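How to Get a Good Spot at a General Admission Show

Start with the venue's own page. Pendilar Hall holds 3000 on the floor, and the doors on Urrutia Street open an hour before the opening act. For a Saturday show, plan to be in line 3 hours ahead. Eat first.

Keep your ticket on your phone and turn the brightness up before you reach the scanner. Bags bigger than a small purse go to the coat check, and that line is slow. 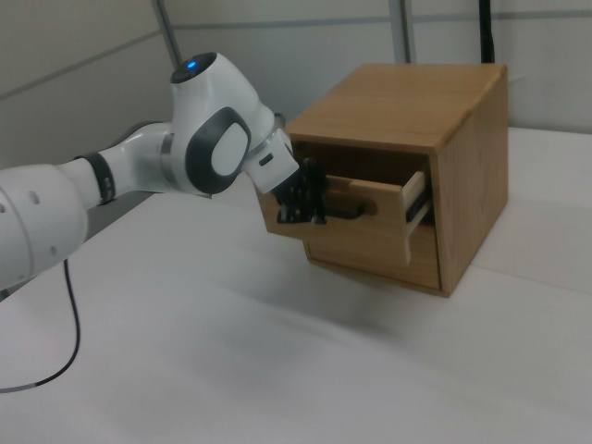

Once you're inside, skip the merch table and walk straight to the floor. The rail fills first, but the sound is better a few rows back, near the mixing desk. Leave anything bulky at home. Even a wooden cabinet as small as the one on the white tabletop would be a pain to carry through a crowd.

Bring earplugs and put them in before the first band. If you leave for water, go during the changeover, which can take up to 69 minutes when Kallico headlines.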